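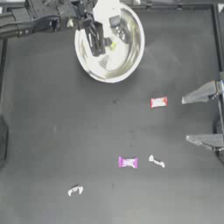 Trustico 资产管理公司　运营与合规部

首页 > 信息公开 > 项目进展 > 托管对账系统更替

最后更新：2025年12月20日

关于托管对账系统更替项目的进展报告

呈：集团管理委员会
报告人：运营与合规部 Encarnación Mateos

一、报告范围

本报告说明自上次报告（5月）以来，托管对账系统更替项目（内部代号 Clilinby）的执行情况、经费使用、未决事项及下一阶段安排。报告涉及公司自有账户及代客管理账户，不涉及 Lindsay 子公司的私募业务，后者由该子公司另行报送。

二、背景

现行对账程序建于公司合并之前，证券持仓与现金余额分属两套台账，每日收市后由运营人员导出并逐户比对。债券应计利息的计算口径与托管行不一致，长期依靠手工调整分录弥合。上一年度内部审计将该项列为须限期整改事项，管理委员会随后批准立项，并同意选用 Jorker 公司提供的对账平台。

批准文件对本部提出的要求是：对账差异当日可见，调整分录须有复核人签署，历史数据可供审计调阅。本报告各节即按上述要求陈述。

三、账户迁移情况

纳入本项目的账户共计1,498户，目前已有80%完成迁移并在新平台上独立运行。已迁移账户以境内股票及货币市场类为主，数据结构较为简单，迁移后的首个月结均按期完成。

尚未迁移的账户主要为多币种债券账户和附有分级费率条款的机构账户。前者受制于汇率取价时点的确认，后者须待法律事务部对委托协议中费率条款的解释出具书面意见。法律事务部已就大部分协议答复，其余协议签署年代较早，正向档案室调取原件。

迁移期间新旧两套程序并行。并行期内，凡两套结果不一致者，一律以托管行对账单为准，并登记差异原因。登记簿由运营组保管，合规组按月抽查。

四、差异处理

并行运行中登记的重大差异共23项，均已查明原因。其中多数源于应计利息的计息天数惯例不同，少数源于公司行动入账日与除权日的处理顺序，另有一项系旧台账中的历史错账，金额已向客户更正，并按程序向风险管理部报备。上述差异未造成客户资产损失。

针对计息天数问题，本部与托管行运营部门商定了统一口径，并写入双方的服务备忘录。备忘录文本已由双方授权人签署，自下一季度起适用。原有的手工调整分录将随债券账户迁移逐步停用，停用前仍须双人复核。

对于公司行动的处理顺序，Jorker 公司已提供修正版本。该版本在测试环境中通过了配股、分红及股票拆分的测试案例，换股要约的案例尚未测试完毕。在测试完成之前，涉及换股要约的账户继续沿用人工确认方式。

五、经费使用

本期经费支出为200万元，用于平台许可费、数据清理服务及接口开发，均在批准的预算科目之内。数据清理服务的支出高于原计划，原因是旧台账中客户识别编号存在重复，须逐一核实后合并。接口开发的支出低于原计划，部分接口由本公司信息技术部自行完成。两项相抵后，项目总预算无须调整。

预备费尚未动用。如机构账户的费率模块须另行定制，本部拟申请使用预备费的一部分，届时将单独呈报，并附供应商报价及比较说明。

六、人员与培训

运营组全体对账人员已完成平台基本操作培训。复核岗位人员另行参加了权限管理与审计留痕课程。因一名资深对账员调任 Lindsay 子公司，债券组人手一度不足，现由基金会计组借调人员补充，借调期至债券账户迁移完毕为止。

培训反馈中较为集中的意见是，平台的差异分类过细，日常录入耗时较长。本部已会同供应商合并部分类别，保留审计所需的分类层级。修订后的分类表已发至各组，旧表同时作废。

七、主要风险

其一，年终结账与债券账户迁移在时间上部分重叠。本部已决定在年终结账期间暂停新的迁移批次，待审计师完成余额函证后恢复。此项安排将使整体进度后延，但不影响监管报表的报送期限。

其二，平台供应商的技术支持团队位于不同时区，夜间批处理出现故障时响应较慢。现行合同规定的响应时限为次一工作日，本部认为不足以支持当日对账的要求，已提出修改合同附件，供应商原则上接受，具体费用仍在商议。

其三，旧系统停用后的数据保存方式尚未最终确定。合规组主张以只读方式保留完整数据库，信息技术部则建议导出为标准格式后归档，以免继续支付旧系统的维护费用。两种方案均能满足法定保存年限，差别在于审计调阅的便利程度及成本。请管理委员会就此给予指示。

八、下一阶段安排

年终结账完成后，先行迁移以单一外币计价的债券账户，再行迁移多币种账户。机构账户视法律意见的出具情况分批进行，每批迁移前须取得客户经理的书面确认，并提前通知客户对账单格式的变更。

客户对账单的新版式已经合规组审阅，主要变化是将应计利息单独列示，并增加费用计算依据的说明。新版式启用时，随单附送一页说明函，函件草稿现由客户服务部征求意见。

内部审计部将在全部账户迁移后进行专项复核，复核范围包括权限设置、调整分录的签署记录以及差异登记簿。本部已指定联络人配合复核，并预先整理了各批次的迁移确认文件。

九、提请审议事项

（一）同意在年终结账期间暂停新的迁移批次；
（二）就旧系统数据的保存方式作出决定；
（三）授权本部与 Jorker 公司商定技术支持条款的修改，费用以预备费为限。

本报告所附账户迁移明细表、差异登记簿摘要及经费执行表，已另行送交管理委员会秘书处。

分享 2　|　评论 0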